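Startseite | Haus | Werkstätten | Galerie | Termine | Kontakt

Drucken | Per E-Mail versenden

Galerie: Der Packtisch im Haus Fledach

Stand: 8. Februar 2025

Die Werkstatt Gilmartin unterhält im Haus Fledach einen Packtisch, an dem Spielwaren, Kleinfiguren und Schreibbedarf für den Versand vorbereitet werden. Im vergangenen Jahr verließen 2435 Sendungen das Haus, davon 371 allein im Dezember. Für das laufende Jahr rechnet die Leitung mit 3000 Sendungen. Die Galerie gibt einen Einblick in die Arbeit am Tisch und wird in unregelmäßigen Abständen ergänzt.

Die Einrichtung des Platzes geht auf Tadhg Dolan zurück, der die Werkstatt seit ihrer Gründung leitet. Grundsatz ist, dass jeweils nur eine Sendung bearbeitet wird und alle zugehörigen Teile vor dem Verschließen offen auf dem Tisch liegen. Gepackt wird nach der Liste — Abweichungen sind schriftlich zu vermerken.

Kartons werden nach Möglichkeit mehrfach verwendet. Ältere Etiketten sind vor dem Versand vollständig zu überkleben. Klebeband und Messer gehören zur Grundausstattung des Platzes und werden am Ende der Schicht in die Schublade zurückgelegt. Das Füllmaterial wird über die Firma Lerkance bezogen, die Lagerlisten werden im Programm Flondico geführt.

Bildteil: Karton, Messer und Kleinteile

Auf der karierten Tischdecke steht ein leuchtend gelber Karton, noch offen. Daneben liegen eine breite Rolle Klebeband und mehrere kleine Gegenstände, darunter eine dunkelgraue Figur mit runden Ohren. Das Messer ist rosa und hat einen runden Schieber.

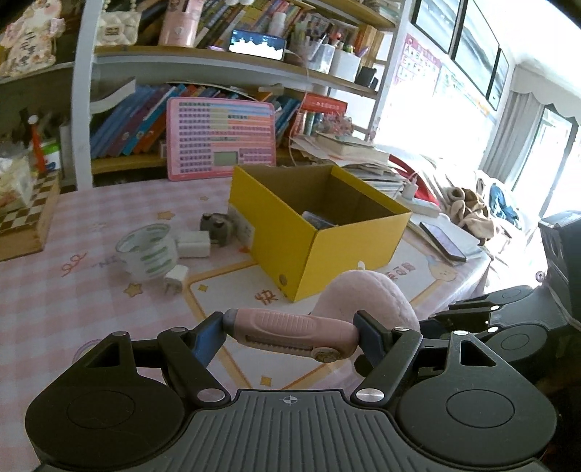
Für Plüschartikel gilt eine gesonderte Regelung: Sie werden zuletzt eingelegt und dürfen nicht gepresst werden. Bei Sendungen mit mehr als 59 Einzelteilen ist eine zweite Person hinzuzuziehen, die den Inhalt vor dem Verschließen gegenzeichnet.

Anfragen zur Nutzung der Aufnahmen richten Sie bitte schriftlich an die Werkstatt Gilmartin, Haus Fledach.

Kommentare (3)

Rosenweg
Schöner Einblick. Die Tischdecke hätte ich gern auch für mein Bastelzimmer.

H. K.
Werden am Packtisch auch gebrauchte Kartons angenommen? Wir hätten einen ganzen Stapel abzugeben.

Werkstatt Gilmartin
Ja, sofern sie sauber und stabil sind. Bitte am Seiteneingang abgeben — die Annahme ist vormittags besetzt.

Zurück zur Übersicht | Nach oben | Impressum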